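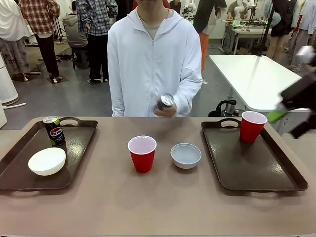 Notice to All Members of the Stumari Confectionery School

A story

The notice was posted outside the sugar room on Jun 5, 2022, and it read as follows:

"Students are informed that the recipe for the Tirelach caramel has been mislaid. Any person having knowledge of the recipe is requested to present it to the Office of the Registrar. Until it is recovered, the September examination in boiled sugar will proceed on the basis of memory."

It was signed by Hannelore Wieser, Registrar, and countersigned by Urs Rüegg, Head of Instruction, who had not been told what he was signing.

The Tirelach caramel had been made at the school for 128 years. It was a plain square sweet, pale at the corners and darker in the middle, and it was presented to each graduate in a twist of waxed paper. The recipe occupied a single card. The card lived in a tin, and the tin lived in a cabinet to which there were 2 keys. Mrs. Wieser held one. The other was held by the senior instructor in sugar, Marisa Marras, who had retired in the spring and gone to live by the sea at Himitz.

A letter was sent to Himitz. The reply came on a postcard.

"The key is in the flour scoop, where it always was," wrote Miss Marras. "I never opened the tin. I was shown how by Mr. Aigner and he was shown by someone else. It wants more butter than you think."

The Registrar entered the postcard into the file under Correspondence, Unhelpful.

It was then decided that the caramel should be reconstructed. Students were invited to submit trial batches, and 30 were received. Each was given a number and a saucer. Mr. Rüegg tasted them in order, with a glass of water between, and recorded his findings in the language approved for the purpose. Batch 7 was "sound, but without conviction." Batch 12 was "a toffee." Batch 19 adhered to the school's dental arrangements and was withdrawn.

The final batch had been submitted jointly by Natnael Woldemariam and Lindiwe Ntuli, students of the second year, who were not regarded as promising. Mr. Woldemariam was known to walk away from a boiling pan. Miss Ntuli was known to call him back to it. Their entry form, under Method, stated only: "We let it go a bit too far and then put the butter in to stop it."

Mr. Rüegg placed the sweet in his mouth. He did not write anything for some time.

"Well?" said the Registrar.

"I should like another," said Mr. Rüegg.

"The procedure allows for one."

"Then I should like the procedure amended."

The students were called to the office that afternoon. They stood on the carpet in their aprons, and Miss Ntuli did the talking.

"How much butter did you add?" asked Mrs. Wieser, with her pen ready.

"All of it," said Miss Ntuli.

"All of what?"

"What we had left. The pan was smoking, ma'am. We didn't weigh it."

"Could you do it again?"

The two of them looked at each other. Mr. Woldemariam said that he thought he could, provided that somebody worried him at the right moment.

They were taken down to the sugar room and given a copper pan. It took 4 attempts. On the last of these the Registrar herself stood at the stove, and when the sugar turned the color of strong tea she cried out, quite loudly, and the butter went in.

A new card was prepared that evening. Mrs. Wieser typed it in the proper form, with the weights set in a column and the temperatures beside them. She read it over, and then she took up her pen and added a line at the foot in her own hand: "Wait until alarmed."

The card was placed in the tin. When the Registrar came to lock the cabinet, she found the old card lying flat on the shelf beneath it, its ink faded to the brown of the sweet. She carried it to the window and turned it toward the light. Most of the writing was gone. She could make out the word butter, underlined, and after it no figure at all.

She put both cards in the tin and went to take down the notice.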